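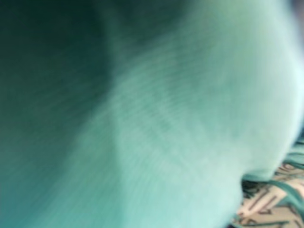 Can I keep separate progress for the subbed and dubbed versions of the same show?

Each version gets its own track inside a single series entry, and Tarkero remembers your place on both. You turn tracks on in the series settings, and steps 6 through 9 of this section walk you through it.

Section 4: Building Your Watch Library

By now you should have Tarkero installed and your profile made (Section 3). Now comes the fun part! This section gets your first series onto the shelf, sets your episode order, and switches on Spoiler Guard so you can read the discussion pages without ruining a finale for yourself.

Before you start

Have a rough idea of what you've watched and how far you got. An old spreadsheet is fine, and so is a list from another tracker saved as a CSV file. If all you have is your memory, that works too, and going through the catalog season by season is a great way to trip over shows you forgot you loved.

Note: The free library holds 700 series. Movies and one-off specials don't count toward that number.

Adding your first series

1. Open the Library tab and tap Add Series.

2. Type part of the title. Search reads English titles, romanized Japanese titles, and the short nicknames fans use. If a show has a sequel with almost the same name, check the year next to it before you tap.

3. Choose a status: Watching, Finished, Paused, Dropped, or Someday.

4. Enter the last episode you finished. If you stopped in the middle of one, enter the episode before it. Tarkero doesn't store minutes.

5. Tap Save. The series goes on your shelf, and its discussion pages unlock up to the episode you entered.

Paused and Dropped act differently. A Paused series still sends you a nudge when a new season is announced, and a Dropped one stays silent. You can switch between them whenever you like, and I do it constantly with long fighting shows.

Setting up sub and dub tracks

6. Open the series and tap the gear in the corner.

7. Turn on Separate Tracks. Your current progress moves to the Sub track by default. To put it on the Dub track, tap Swap.

8. Enter your place on the second track, or leave it at zero.

9. Pick which track counts for Spoiler Guard. Most people want the one that is further along. If you watch the dub with a friend and want to keep your shared discussions safe, choose the dub.

Caution: Turning Separate Tracks off again keeps only the track you picked in step 9. The other one is erased and can't be brought back. Export your library first (see the end of this section) if you think you might want it.

Choosing an episode order

Some shows aired out of order, some had recap episodes dropped in the middle, and some have a prequel movie that half the fans say to watch last. Tarkero lets you pick!

10. In the series settings, tap Order.

11. Choose Broadcast, Story, or Custom. Broadcast is the order the episodes first aired. Story is set by our catalog editors and puts events in the order they happen to the characters.

12. For Custom, press and hold an episode and drag it where you want it. Specials and movies from the same series show up at the bottom of the list and can be dragged in as well.

13. Tap Done. Your progress marker stays with the episode it was on, even if that episode has moved.

If you're new to a mystery series, please start with Broadcast. Story order can give away a twist simply by where it places a flashback, and a good reveal only gets you once.

Note: A Custom order can hold up to 278 entries. For longer shows, split the series by season from the same menu and give each season an order of its own.

Turning on Spoiler Guard

Spoiler Guard blurs comments, reviews, character pages, and episode titles past your current spot. It works one series at a time, so you can leave it off for the show you've seen five times and keep it strict for the one airing now.

14. Go to Profile, then Spoiler Guard.

15. Pick a level. Light blurs comments and reviews only. Medium adds episode titles and thumbnails. Strict adds character pages, cast lists, and opening and ending song credits.

16. To set a different level for one series, open that series, tap the gear, and choose Guard Level.

I run everything on Strict. Cast lists seem harmless until you notice that a character who supposedly left in the third episode has a voice credit for the last one.

Caution: Spoiler Guard depends on commenters tagging the episode they are talking about. Untagged comments are hidden at Medium and Strict, but they do show at Light. If you spot a loose spoiler, press and hold the comment and tap Report Spoiler. The moderators go through reports every morning and again at 6 p.m.

Importing a list you already have

17. On a computer, sign in and open Library, then Import.

18. Drop in your CSV file. It needs a column for the title and a column for episodes watched. Status and score columns are optional.

19. Look over the Match page. Green rows matched cleanly. Yellow rows have more than one possible match, and you choose from a drop-down list. Red rows found nothing and have to be added by hand.

20. Tap Import Matched. Yellow and red rows wait for you on the Match page until you deal with them or clear them.

The importer takes up to 2000 rows per file. Bigger lists should be saved as two files and brought in one after the other.

Scores come across on a 5-star scale. If your old tracker used a different one, set it in the Score Scale box before step 20. Changing it afterward means running the import again.

Syncing with the Marent player

If you watch through Marent, your progress can update by itself when the credits roll. Open Profile, then Connections, and sign in. Episodes watched before you connected are left alone. Rewatches don't move your marker backward unless you turn on Rewatch Mode for that series.

Exporting a backup

Go to Library, then Export, and save the file somewhere you'll find it again. Notes, scores, tracks, and custom orders are all included. Spoiler Guard levels are not, so write those down if you've set a lot of them.

Guide text by Ravindran Rajan. Story orders are kept up by the Lockyer catalog team.

Next: Section 5, Joining a Group Watch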